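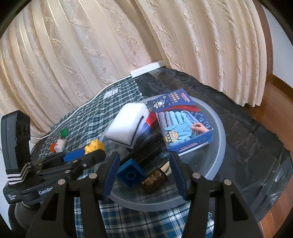 Moving an old family blog off Garholm - bring everything, or start again?

Forum > Blogging and Online Diaries > General Chatter

saltmarsh_mum
Thursday, October 29, 2020

Hello all, and sorry in advance, I do go on a bit. Kettle on before you start this one.

I've had my little blog on Garholm for years now, since before my eldest could hold a crayon, and as most of you will have seen they've put the yearly price up again and taken the free photo storage away. My renewal is coming up and I've more or less decided to go to Maddocks, who a few of you have been nice about on here. So that part is settled (I think!).

What isn't settled is what to take with me. There are 284 posts on there. I sat up last night reading back through them with a packet of ginger nuts and goodness me, it was a funny old evening. Some of it I'm ever so proud of. Some of it is me moaning about teething at four in the morning. And rather a lot of it is about the children when they were tiny, with their nicknames in and what they said on the potty and so on, which seemed perfectly sweet then and makes me go a bit hot now that my eldest is nearly at the age where her friends could look it up.

I can either bring the lot over, or pick out the good ones, or just start with a clean page and a "hello, it's me again" post. Part of me loves the idea of the clean page. But I do still get the odd email from somebody who found the post about our move to Porkimcombe and felt less lonely for reading it, and I'd be sad to lose that.

What did you all do?

biscuit_tin_gamer
Bring it all! I know that's easy for me to say, but I binned my first blog in a huff when I was younger and I've been sorry ever since. It was mostly me waffling about Usum and the guild I was in, terribly written, full of in-jokes, and I would pay good money to read it again now. People I played with every night for years are in those posts and I can't remember half of what we laughed about.

You can always hide a post later. You can't unbin it.

hedgerowandhome
I'm going to disagree with biscuit tin there, in a friendly way I hope. Keeping it and keeping it public are two separate questions, and I think they get muddled up every time this comes round.

I'd export the whole thing to your own computer first, every last potty story, and put a copy on a memory stick in a drawer. Then it's safe and it's yours. After that I'd only put up on Maddocks what you'd be happy for your daughter's friends to read out on the bus. When I did mine I ended up leaving out nearly everything with the children in, and the blog was better for it. It was also much shorter, which my readers were too polite to mention.

saltmarsh_mum
Oh, the bus! That's a horrible thought and a very useful one, thank you. I shall be thinking of that bus all week.

biscuit tin, I'm sorry about your Usum posts. Have you tried the web archive sites? Somebody on here found their old recipe pages that way.

biscuit_tin_gamer
I did have a look, and it had kept the front page and a picture of my old banner and nothing else. The banner was dreadful, so of course that survived.

And fair point from hedgerow. I suppose I meant keep it somewhere, and I hadn't thought about the little ones, not having any.

quietlypixelated
Can I put in a word for the dull practical side? I moved from Garholm to Maddocks in July and there are a couple of things I wish I'd known.

The export only gives you the posts and comments. Photos come down separately, from the account page and not the blog page, and you have to ask for them. Mine took 2 days to be ready, and the link stopped working after a while, so don't ask for it the night before you go on holiday like I did.

Drafts don't come across at all unless you publish them or copy them out by hand. I lost a few that way. Nothing precious, though there was one about my gran's allotment that I was fond of.

Old links will break unless you've got your own domain name. If people are still finding the Porkimcombe post, it might be worth leaving a short note on the old address for as long as Garholm will let you.

hedgerowandhome
The photos thing caught me out as well. I had 192 posts with empty boxes in where the pictures should have been, and I put them back one at a time over a whole winter with the radio on. I did quite enjoy it by the end, but I wouldn't call it a good use of anybody's evenings.

nightfeedsandnoodles
Slightly different view from me. I don't think you should be too hard on the moaning posts. When I had my first I read blogs at all hours, and the polished ones made me feel dreadful. The ones that helped were by people like you, going on about teething at four in the morning. If you only bring over the good ones you might find you've left the kind ones behind.

I do agree about the potty, mind.

hedgerowandhome
I still think she can be tired and cross on the page without the children's names being anywhere near it. But yes, all right, I'd keep the teething.

saltmarsh_mum
You are all lovely, and I've got a bit teary over my toast reading that last page.

I think what I'll do is this. Ask for the photos tonight, while I remember. Download the lot and do the memory stick in the drawer. Then go through slowly, bring over anything that's about me (moaning included) and ask my eldest about the ones that are about her. I mentioned it at breakfast and she said she'd like to read them first before she decides, and then she said 3 of them had better be about the rabbit.

quietlypixelated, I checked and I've got a whole heap of drafts. One is just the word "gravy". I haven't the faintest idea.

quietlypixelated
Copy it out by hand to be on the safe side.

nightfeedsandnoodles
Do post your new address when it's up, won't you? And does anyone know if Maddocks lets you keep the old dates on things, or does it all come in as though you wrote it that afternoon?

quietlypixelated
It keeps them, but you have to tick the box on the second screen of the import. It's off to start with.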